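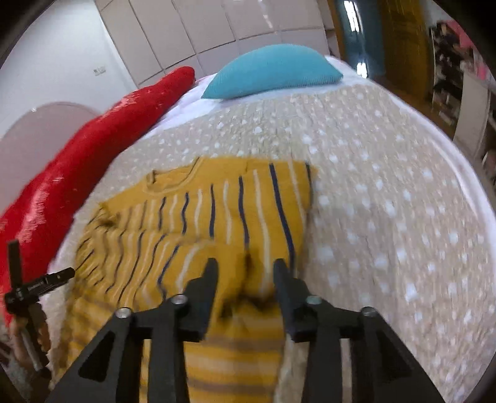

Bus transfer not recognized when changing operators at Skomolthorpe interchange

Posted by farebox_left, 5/22/20

I take the 21 from Cerkico to Skomolthorpe interchange, then the 500 into town. The 500 is run by Nustalen and the 21 by Kovačević. I use the same stored-value card on both. The transfer is supposed to be free within the time window, but twice now the second reader has charged a full fare. Both changes took less than 30 minutes. The card history shows two separate trips. Is the window measured from boarding or from getting off? Both buses are tap-on only.

depot_side
From boarding. The reader has no way to know when you left the first bus, so the clock starts at the first tap. The ride from Cerkico uses up a good part of the window before you reach the interchange.
There is a second possible cause. Readers store taps and upload them when the bus gets a signal – the free transfer is then worked out overnight. If the 21 uploads late, the 500 shows as a full fare at first and is corrected later. Check the history again after two days. If it still shows two trips, file a claim with the operator of the second bus and give both tap times and the vehicle number.

tt_routes
Just get the day pass, it's cheaper if you come back the same day.

gradient3000
The answer on timing is right, but claims go to whoever issued the card, which may not be the second operator. The issuer is printed on the back. I sent mine to Nustalen in January and it was returned – Kovačević had issued the card and credited the fare the following week.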